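Gravthorpe Warden 2
Rugged phone, unlocked, dual SIM

In stock. Price checked 11/30/25.

The Warden 2 is a phone for people who have stopped pretending they'll be careful. It's thick. It has rubber corners that no designer will ever be invited to speak about on a stage. You can leave it on the roof of the truck, though we'd ask you to notice before the highway.

Gravthorpe makes one phone at a time and takes a while over it. The first Warden sold well to roofers, dog walkers and parents, three groups with similar needs. The second keeps the shape and fixes the two things customers wrote to us about most: the speaker, which used to sound like a bee in a can, and the side button, which used to call your boss.

Software

The Warden 2 runs Nerero, Gravthorpe's own build of Android. It comes with a dialer, a browser, a camera, a flashlight and the app store, plus a compass you will open once. There's no second app store, no weather app that wants to be your friend, and no button reserved for an assistant. If you liked those things, you can download every one of them again.

Security patches arrive every 90 days. A bigger Nerero update went out in May and moved the settings menu to where people had been looking for it. Updates install overnight if the phone is on the charger, and they'll ask first.

Camera

The main camera is 16 megapixels, and we won't be calling it a "system." It takes clear, honest-looking color in daylight and gets by indoors with a lamp on. There's a night mode. It works on things that hold still, so cats are a gamble. Close focus is better than on the first Warden, and the shutter key on the side works with gloves on, provided they aren't oven mitts.

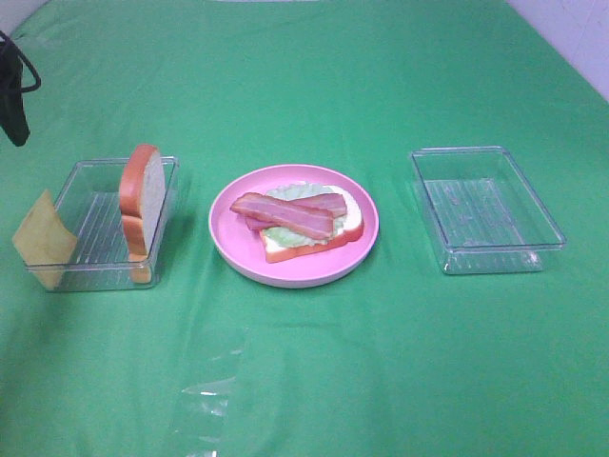 Pink plate and clear containers on a green cloth.

Battery

The 6.1-inch screen is fed by a battery that lasts about 2000 minutes of mixed use. The marketing people wanted that in days, and we wanted it in a unit nobody could round up. Heavy video will shorten it. So will a toddler.

The back comes off with four screws and the battery lifts out. The screwdriver is in the box. Please put it somewhere sensible, because everyone loses it by the second week, and the replacement costs more than a screwdriver should.

Case and screen protector

The phone doesn't need a case. We sell one anyway. The Sopacua sleeve is a soft slip-on pouch with a belt loop, made for people who already own a belt with other things on it. It comes in gray and in a slightly different gray.

Specs

Model number: 1356
Screen: 6.1 inches, matte
Main camera: 16 megapixels
SIM: two nano slots
Headphone jack: yes, under a rubber flap
Charging: USB-C, cable included, wall plug not included
Software: Nerero
Colors: black, orange

What's in the box

Warden 2 phone, USB-C cable, screwdriver, two spare screws, SIM pin, and a paper manual with large type. The manual has a chapter on turning the phone off.

Returns

Send it back within 90 days if you don't get along with it. Scratches are fine. We expected scratches. Phones that have been opened with anything other than the screwdriver will be looked at first, and we may have questions.

Will it work with my carrier?

Most likely. Type your carrier's name into the checker at the bottom of this page before you order. If the checker says "maybe," write to us and we'll find out.

Can I move my stuff over from my old phone?

Yes, with the cable or over Wi-Fi. Messages and photos come across in one go. Banking apps will make you sign in again, and will act like they've never met you.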